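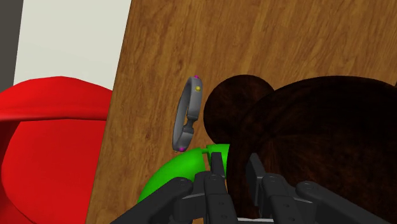 Oiling and Caring for Wood Tabletops: Common Questions

How often should I oil my tabletop?

Twice a year is enough for most homes. A table that gets daily meals may need a third coat. If water stops beading on the surface, it is time.

Which oil should I use?

We finish all Rieger tops with Gurkano hardwax oil and sell the same oil in small cans. Other hardwax oils usually work too, but try them on the underside first. Do not use olive oil or other cooking oils. They go rancid.

How long before I can use the table again?

Wait 3 hours before setting anything light on it. Leave hot dishes and wet glasses off it overnight.

Can I remove a white ring?

Usually. Rub it lightly along the grain with a fine pad and a little oil, then wipe dry. Dark rings go deeper and generally need sanding.

My top has a small crack at the end. Is that a defect?

Small end cracks are common in the first heating season. If you can fit a coin in it, send us a photo and your order number.

Why doesn't my top match the sample?

Grain and color vary from board to board, and the color also changes with sunlight. Move placemats and lamps now and then during the first few months so the top ages evenly.

Do you refinish old tables?

Yes, at the Dravville shop only. The Prutthorpe store takes drop-offs but does no work on site. Tops longer than 2,000 mm have to come to Dravville directly.

What should I do with used rags?

Lay them flat outdoors to dry, or soak them in water before throwing them away. Oily rags left in a pile can catch fire.

Who do I contact about a repair?

Write to Lieselotte Hagedorn in the repair office. Please include your order number and the size of the top.

Last updated Mar 14, 2023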